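How long does a bottle of detergent last?

The short answer is that it depends on the cap, and the cap is mostly ignored. I have been keeping a log of household liquids since October, mainly laundry detergent and dish soap, and the results are now long enough to be worth writing up. If you only want the dosing table, I haven't made one. You'll see why.

It began with a shelf problem. The cupboard over our washer is a Lurholm unit, the narrow one, with two fixed shelves and a door that opens the wrong way for the room. The lower shelf has 11 inches of clearance. Most large detergent bottles fit under that standing up, but you can't tilt one forward to get it out if anything is sitting in front of it. So bottles got taken out and left on top of the washer, where the spin cycle walks them toward the back. I have retrieved two from behind the machine. One of them had leaked.

The fix everyone suggests is to lay the bottles down. Tiina Suominen has stored hers that way for years in a Totoden crate and says she has never lost a drop. I was doubtful, so I started weighing.

Method

The scale is an ordinary kitchen scale that reads to one gram. Every bottle gets weighed when it comes into the house, after each use, and again when it is thrown out. The weights go in a notebook that hangs from the cupboard door on a string, and I copy them into a spreadsheet when I remember. Anyone who does laundry here has to write down the number, including guests. Reijo Niskanen stayed with us for a week and wrote his in ounces, which cost me an evening.

I don't correct for temperature. The laundry room is cold in winter and the detergent gets noticeably thicker, but I'm measuring mass, so that only matters for how much stays on the walls of the bottle.

What comes out of the cap

The caps are the worst part of the whole system. The detergent we buy most is a Heinonen refill, and the cap has three lines molded inside it, in the same color as the cap. Under the laundry room light I can't read them. I have run a fingernail around the inside to find the middle one.

Pouring by eye to what I believed was the middle line, I averaged well over the amount printed on the back. Other people in the house were higher still. Once I marked the line on the outside with a paint pen, the average dropped on the first day and stayed there. That is the single most useful thing in this post and it takes ten seconds.

The first bottle in the log came in at 1603 grams full, cap included. Empty, rinsed and drained overnight, the same bottle and cap came to 114. I had guessed much lower. A heavy cap is fine, but it does mean you can't judge how much is left by lifting the thing, at least toward the end. Every bottle feels a third full for its last two weeks.

Residue

I had assumed the leftover film was trivial. For a standing bottle with a plain straight wall it nearly is. For anything with a waist or a ribbed grip, it isn't, because liquid hangs up on the inside of every change in the profile. Shape matters more than the thickness of the detergent, as far as I can tell from my own numbers.

Turning the bottle upside down in a mug overnight recovers most of it. Adding a splash of water and shaking recovers the rest, but then you have a small amount of very thin detergent that has to be used right away. I put it straight into the drum. Mwende Sang, who has read the spreadsheet (voluntarily), pointed out that I should have been weighing the rinse water too. She's right, and the first four entries are therefore marked as estimates.

Claims about time

Labels that promise a duration are harder to test than labels that promise a number of loads. "A month" assumes a household, a dose and a frequency, and I have rarely found all three stated in the same place.

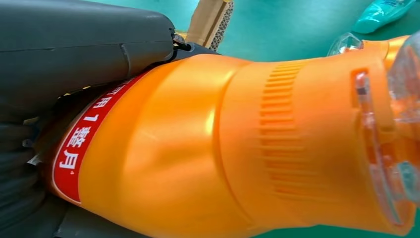
My approach is to divide the net weight by our real daily use and see what comes out. Our real daily use is a bad number, though. It is zero on most days and then three loads in a row when the weather is good enough to hang things outside. Averaged over the whole log it settles down, but any single month can be off by a lot in either direction. With the marked cap we get close to a month out of most large bottles. With the unmarked cap we came up short every time.

Dish soap behaves better, because it gets used daily in small amounts. The Ikance pump bottle by the sink holds 708 milliliters to the brim and gets filled to the shoulder. It has been very regular. The pump also delivers the same amount on each stroke until the level drops below the end of the tube, and then it spits.

Storing them on their side

Back to the shelf. I laid four bottles down for six weeks, cap end slightly raised on a strip of wood molding left over from the hallway. Three lost nothing I could measure. The fourth lost more than 700 grams, nearly all of it into the tray underneath, and the cause was a cracked cap that I hadn't noticed. Upright, a crack like that never shows itself.

So my position is now the same as Tiina's, with two conditions – check the cap before laying a bottle down, and use a tray with a lip. A baking sheet works. The wood strip should be high enough that the liquid sits below the neck, which for a bottle that is more than half full takes a steeper angle than you'd think. Full ones I still stand up, at the front, where they can be reached without moving anything.

Spouts deserve a separate note. The kind that sits inside the neck and drains back into the bottle is good in normal use and poor on its side, because the drain hole becomes a second outlet and everything relies on the cap seal. The kind that pulls out is worse. I stopped using those for anything except fabric softener.

Open items

The spreadsheet still has no column for load size, and without it the per-load figures are soft. Niilo Saarela has offered a luggage scale for weighing dry laundry in a pillowcase. I've tried it twice and the reading wanders while the bag swings, so I will probably hang it from the hook on the back of the door and wait for it to settle.

Stavros Vasić asked in the comments on the last post whether powder would avoid all of this. It would avoid the residue. We had a box of it once and the bottom layer had to be chipped out with a butter knife – that room is damp from November on. If he wants to run powder in his own apartment and send me the weights, I'll add a tab.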